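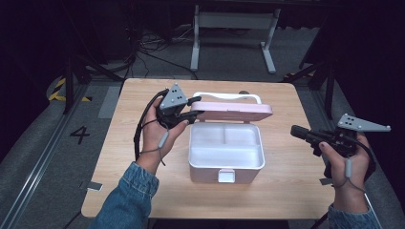
The Trelero hand-held gripper set came out of a simple wish we kept hearing from packing rooms and small workshops, that the people who know the job should be the ones who show it to the machine. You hold one gripper in each hand, you do the work the way you always do it, and the robot cell learns from your motions later on. A good first job is something like a divided storage box with a hinged lid and a little latch tab on the front, because a box like that calls for both hands working together, and it is a task most folks already know by heart. The marker plates on top of the grippers let the system follow where each hand goes, and the wrist straps are there for comfort as much as safety, so please do use them!

What changes for your crew? Quite a lot, in our experience, though it comes on gently. Daranee Noiphan, who runs the kitting line at Asomar, told us that her team used to wait for an outside programmer every time a container changed — and now one of the packers picks up the grippers after the morning break and shows the new one. "They argue over whose way of closing a lid the robot should learn," she wrote to us in October, "and I think that's a lovely thing to argue over." Her packers still handle the odd orders and the final check, and the repeat work goes to the cell.

What comes in the set
2 grippers, left and right, with cables
2 marker plates, already mounted
Wrist straps with toggles
Printed setup guide

We suggest 200 demonstrations for a new task, spread over a few people and a few shifts. Asomar recorded 230 for their first one and were glad of the extra. Plan on short turns, too, as arms do get tired.

The set works with Rikar and Shao cell controllers. Older Rikar units need a software update first, and our support desk will gladly walk you through it over the phone.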